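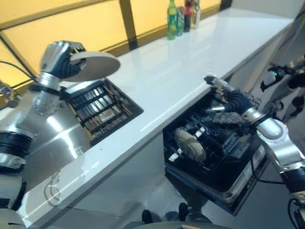
Grutura fingertip kit, a month in on the dish cell

Bought the Grutura kit in July for our two-arm dishwasher cell. Plates out of the machine, into the rack by the counter, all shift. Old tips were slipping on rims so something had to change.

Fitting. Leaflet says 19 minutes a hand. Took me 31 for the left and a bit less for the right, mostly hunting for the hex key. Screws are tiny, do them over a tray. Thread lock not included, which is mean at this price.

Setup after that. You have to redo the grip force, dont skip it. I started at the factory number and it was far too keen, went down in small steps till a plate held by the rim without creeping. Then re-teach the rack slots. Upright plates want a dead straight approach or they catch the tines. Both arms, seperately.

Looking after it — wipe down every 100 plates, check the screws at 200. Grease gets in the finger joints if you leave it. Also check where your cables hang with the elbow low, ours rubbed on the cabinet edge and I had to re-tie the loop.

Gripes: spare tips only come in full sets. Manual is one folded sheet. Support line shuts at 4pm.

Still, over 200 plates since the last adjustment and no drops. Four out of five from me. 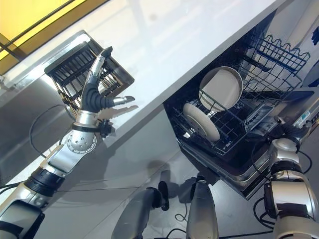

Khoa Lò: Same kit on our Sorensen arms, and I'd do the screws at 100, two of mine had backed out well before 200. Did you re-zero the wrist after the swap or just the fingers?

Wrist as well, yes. Should have put that in. Fingers first, then wrist, then teach the slots.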